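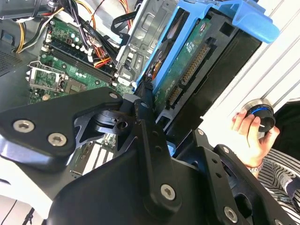

Gripper and operator's hand at an open desktop case during drive handling.

The Vidport drive caddy fault was a recurring failure in a robotic disassembly cell for desktop computers, run by the recycling contractor Tulska at its Vidport plant. The cell was meant to take out drives, memory and processors from old office machines and set them aside for resale. In practice it damaged a good many of the drives it was supposed to save. The cause remains disputed. The account most often repeated, which blames a software setting, rests mainly on the supplier's own report.

Background

Tulska bought the cell from the integrator Saarinen, with gripper plates machined by Juteck. Sales material promised 900 towers a month without a person at the bench. No month on record came near that figure, and the best one reached 800 only after towers that had been opened by hand were added to the count. The plant later stopped publishing monthly totals.

Most of the towers came from one batch of office computers whose hard drives sit in blue plastic caddies inside a sheet-metal cage. A person frees such a caddy by pressing the plastic and sliding it out. The gripper had to do the same in a tight space, with power and data cables close by.

The fault

When a caddy stuck, the arm kept pulling. It had a force limit, but the limit was checked at the wrist, and a caddy jammed at a slight angle could pass a sideways load into the drive's connectors without tripping it. Typical results were a cracked connector housing or a bent cage tab. In a few cases a cable caught behind a finger and was torn from its socket. 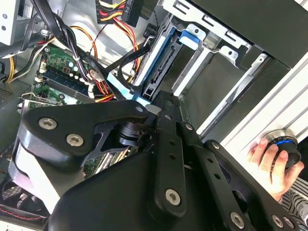
Plant records list 117 stops tied to caddies. The number should be read with care. A stop was logged only if the controller raised an alarm, and drives found broken at the test station afterward went into a separate list that was never matched to the first. The true total is unknown and is probably higher.

Safety concerns

The fault was treated as a question of scrap value until an operator's finger was pinched between a gripper link and a drive cage. The injury was minor. Operators had been reaching into cases to hold cables aside while the arm was powered, a habit the written procedure did not allow but the production targets more or less required. Saarinen described the event as operator error. Thịnh Bạch, a maintenance technician at the plant, objected in a memo dated 5 August 2019, writing that "a rule everyone has to break to finish a shift is a design problem."

Response

Saarinen lowered the pull limit and added a check for sideways load. It then announced that the fault had been "eliminated," on the strength of a trial of 6 towers. All of them were clean units with their cables already tied back, and none had a caddy that was known to stick.
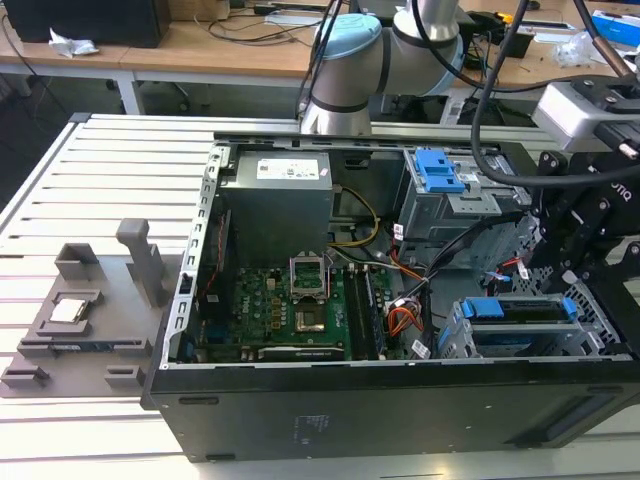 Processor and memory removal drew fewer complaints, although bent socket pins were blamed on the arm more than once and on earlier handling just as often. No photographs of the sockets were taken before work began, so neither claim can be tested.

In October the plant changed its procedure so that the arm had to be stopped before anyone reached into a case. Caddy alarms fell after that. Saarinen credits the software update, while former staff point out that difficult towers were by then being set aside and stripped by hand. The two changes came in the same month, and no record separates their effects.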